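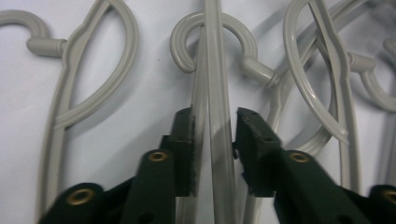 Las perchas de plástico se reproducen en la oscuridad del armario. No tengo otra explicación. Uno guarda 3 y en abril, con el cambio de ropa, salen todas abrazadas.

Tirar de la primera que asoma es el error clásico: el gancho de una se mete en el hueco de la siguiente y se levanta el racimo entero. Vuélquelas sobre una mesa despejada, mejor si es lisa, y sepárelas un poco antes de levantar ninguna.

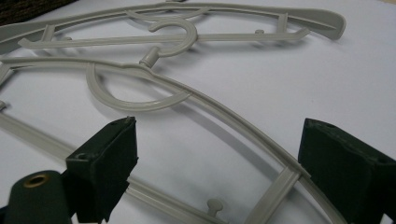 Luego se va sacando siempre la de arriba, sujeta por la barra, girándola hasta que el gancho quede libre. Si se resiste, mire si se ha trabado en los topes pequeños de la barra, esos que sirven para los tirantes y para engancharse a todo lo demás. Forzarla solo sirve para partirlos.

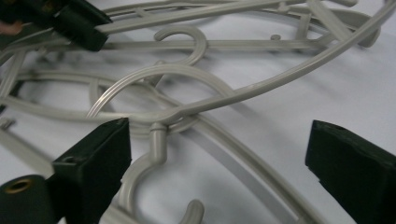

Para guardar las sobrantes, todas con el gancho hacia el mismo lado y una goma ancha alrededor del cuello. En casa van a una caja de Bodness que antes tuvo adornos de Navidad y que sigue soltando purpurina. Las agrietadas, fuera: dejan enganchones en el punto, y siempre en el jersey bueno.

Y no compre más «por si acaso».

Otros trucos recientes
- Cajones que no cierran
- Calcetines sin pareja: cuándo rendirse
- Quitar etiquetas sin dejar pegamento
- Doblar la sábana bajera

Contacto | © 2019 Anetow | Volver arriba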